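Workshop notebook – glaze room
July
Posted by the bench 4 diarist

Search the notebook
Enter keywords

Kiln day, so I've been in since before seven and I'm writing this with slip on my sleeves. Batch 230 came out first and I'm pretty pleased with it! The Okcombe clay finally took the satin black without crawling at the foot (I was braced for another shelf of bald patches, after what we got in spring). What I changed: thinner second coat, and I left the pots overnight before glazing the outsides. Only one of those probably mattered. I'll split them next time, if I can make myself be that patient.

Batch 231 is the odd one. Same clay, same bucket, lower shelf, and half the bowls have pinholes on the inside wall. The witness cones look fine to me, the lower one a touch softer than the upper, but that's how this kiln always goes. My guess is the bisque was rushed. The Trilell controller had the old schedule loaded and I didn't catch it until the thing was well on its way up, and by then I wasn't going to stop it. So if you're loading bisque this week, please scroll through the whole program before you press start – the name on the screen doesn't tell you which version it is.

I've been thinking about black a lot, as you can tell. Satin or gloss for the dinner plates, and how much shine is too much once there's food on it.

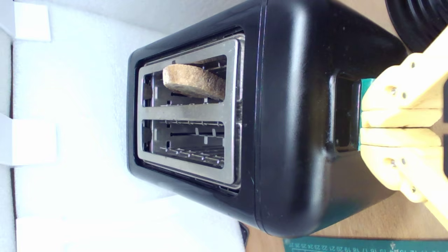
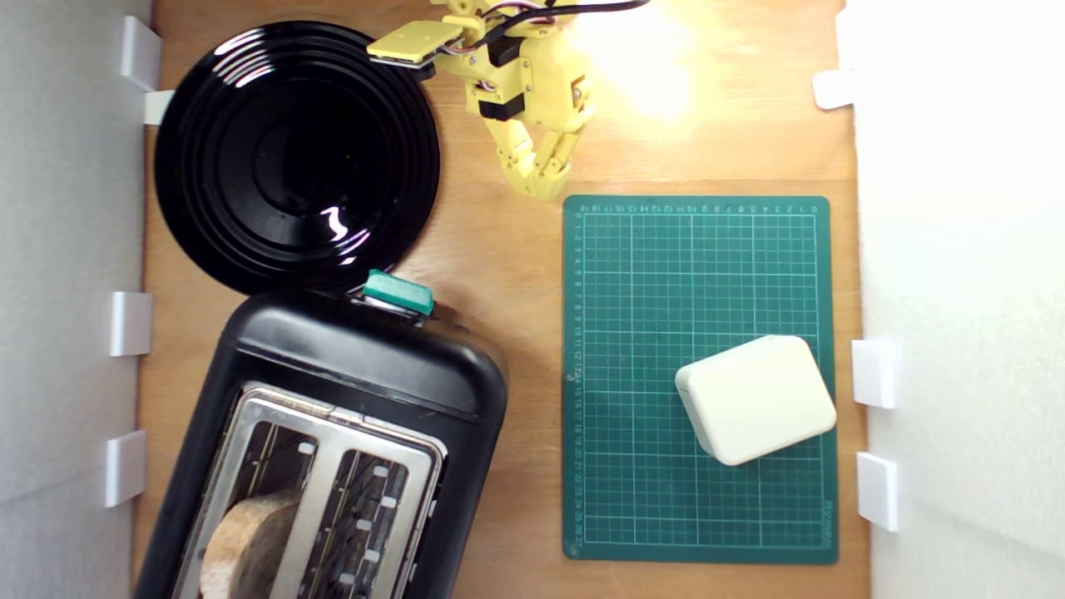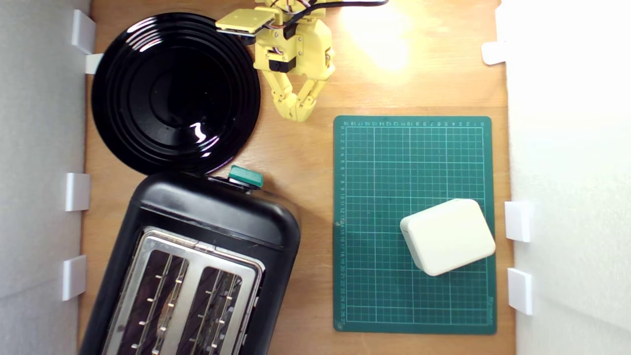 Anyway, back to the bucket. I sieved the Marchal black again through the 100 mesh and got a sad little spoonful of grit out of it, which I've put in a jar on the windowsill in case anybody wants to poke at it. Specific gravity was a bit high so I let it down with water, stirred, had a coffee, stirred again. It feels better on the brush now, more like cream than yogurt. Test tiles are dipped and drying on the rack by the sink, marked in iron oxide on the back. One dip, two dips, three dips, and one where I lost track (it has a question mark).

Stetik called to say the new kiln shelves have slipped to later in the month. We can manage, but the big one with the crack should stay on the bottom and please don't put anything heavy on it.

Still to do: wax the feet on the mugs, wash the props, order more cones. And find the good sponge, which has gone missing again.

Recent entries
Reclaim bucket, round two
Why the handles keep cracking
Okcombe clay: first throwing notes
Shelf wash recipe, corrected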